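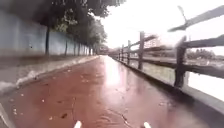 Lundside Allotment and Garden Society – minutes of the autumn meeting, Sep 16, 2019

**In the chair:** Sheena Pollock
**Minutes:** Fergus Cruickshank
**Also speaking:** Struan Hepburn, Fares Srour, Guoqing Zou
**Apologies:** the Ridgeway plot holders, who had a meeting of their own

**1. Welcome and last minutes**

Sheena thanked everybody for coming out on a Monday evening, and thanked whoever had left the plum cake on the side table (it did not last until item 3). The May minutes were agreed once we had corrected the spelling of Wevport, which I had got wrong twice and for which I am sorry.

**2. The autumn show**

We had a long and very happy talk about the show. There were 90 entries, against 70 the year before, and the onion class was so full that some of the plates had to go on the piano. Struan was warmly congratulated on his leeks. Fares asked whether chutneys might be split into hot and mild next year, as the judge had needed a sit down halfway along the table. Agreed, with Fares to write the wording for the schedule.

**3. Seed potato order**

Guoqing has prices from two merchants. If we order more than 100 kilos between us, the Wevport merchant will deliver free, and so far 27 members have put their names down. Several people spoke up fondly for the old earlies, others for something that stands up better to blight, and the talk wandered a good way into soup before Sheena brought us back. Lists to Guoqing by the end of the month, please, with your plot number on – he had three last year with no name at all.

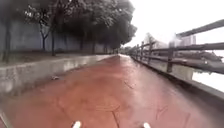 Struan wondered whether we might order the shallots at the same time and save paying carriage twice. Guoqing was happy to ask, though he warned that shallots usually come later and might hold up the whole parcel. Left with him.

**4. Leaf mould and compost**

The second bay is ready to use and smells lovely, if you like that sort of thing. One barrow per plot until everybody has had a turn. Fares reminded us, very kindly, that cooked food does not go in the bays.

**5. Any other business**

Sheena has a box of jam jars to give away, most with lids. Fergus still has somebody's green flask from the show.

The next meeting will be at the Ridgeway hut, and Struan will bring the urn.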